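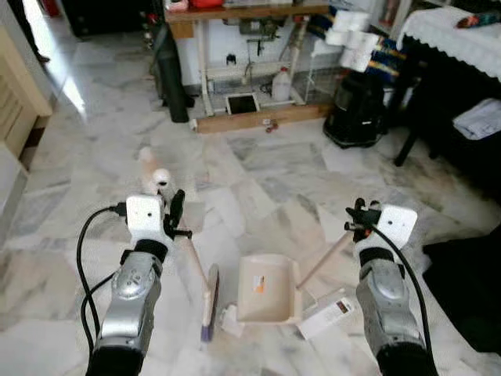

Sweeping demo at the Nallero open day, brush in one gripper and dustpan in the other

Is the Nallero open day worth it if you know nothing about robots?
Posted by Bianka Vörös, Apr 1, 2022

Hi all! My sister-in-law sent me the picture up top and now I kind of want to go to the next open day, which I think is in May. I'm a school secretary, I don't code, and the most advanced thing in my house is the thermostat (I lost the manual). I'd be bringing my son, who is 12 and will ask a million questions. Do they let you get close? Do they explain things, or is it mostly people standing around talking shop? Also it's a long drive for us from Flirnport, 313 miles round trip, so I'd want to make a day of it. Any tips on when to show up would be great too. Thanks!!

Sanaa Soliman
Go! I went last time knowing zero and had a great afternoon. The sweeping one was my favorite because it's so ordinary, just a little hand brush with a wooden handle and a beige dustpan on a marble tile floor, same chore I do after dinner every night. I figured I'd watch for a minute and then get coffee, and I ended up staying for three rounds of it. Sweeping is harder than it sounds when you think about it (the pan has to stay put while the brush does its thing, and my own kids still can't manage that). The woman running it was really patient and answered everything, even my question about whether it could do stairs. It can't.

They do keep you behind a line of tape while the arms are moving, but you're still close enough to see the fingers close on the handle. Afterward they let the kids try the controls on a smaller practice arm. There was a line for that, so get there early and do it first. Bring snacks, the cafe closes at 3 and the muffins were gone way before that.

Jamshid Soltani
parking is behind the Mansour building, NOT the front lot, I got a ticket

Bülent Aksoy
I'll be the grump. It's fun but slow. If your son is expecting movie robots, warn him in the car. A lot of the day is somebody resetting things and starting over, and the talk in the afternoon went way over my head. The folks from Evine had the better talk when I went, shorter and with more time for questions, so look for them on the schedule. I'd still say yes for a 12-year-old who likes to ask stuff. I wouldn't do your drive for it alone, though. There's a decent lake on the way back if you take the county road, and you can rent paddle boats there once it warms up.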